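Table tips from the Kurnari robotics club

Posted 2022-07-10 by Haiyan Kang

The club's plating challenge is open to any pair of arms that can get something off a spatula and on to a plate without redecorating the hall. After 2 terms of coaching it, I have more opinions about tabletops than about code. Most of what follows works in an ordinary kitchen too.

Put a tray under everything. A big round one with a raised rim catches what the arms drop, and you carry one thing to the sink at the end of the evening. Dark trays hide stains and show every crumb, so wipe them before the parents come in.

Give the spatula its own mat. Ours is green, and the spatula goes back over it between goes. The Prullel team tried a folded tea towel, which joined in enthusiastically and had to be retrieved from a wrist joint.

Use small plates with a shallow edge. Deep bowls look forgiving until a gripper has to reach past the side. Keep a second plate within reach, as the first attempt at a streak of sauce is rarely the one you want judged. 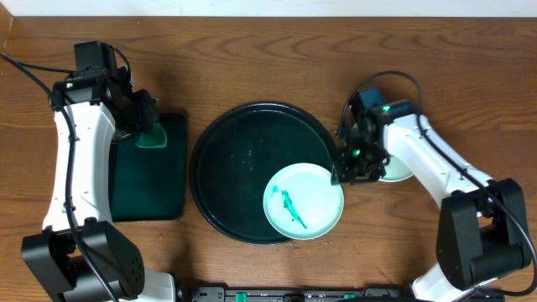 What should we use for practice sauce?
Cornflour paste with a drop of food colouring, mixed until it falls off the spoon slowly. Real pesto is dearer, smells by the second hour and gets into the jaws.

Run cables along the arm and leave a loop at the wrist. Pull the loop tight and the arm will find the one pose that unplugs it, usually during the final.

Switch off at the strip before wiping down. Damp cloth, then dry cloth, and stay away from the holes in the motor housings. The Gevska pupils once owned a spray bottle. I have it now.

Write down where the plates go. Team Peng's arms replayed nearly 1000 moves in July with the plate a thumb's width too far left, and the arms were perfectly happy about it. Pencil marks on the table are fine if you ask first.

Spare mats are in the tall cupboard, padlock code 2208. Please put them back dry.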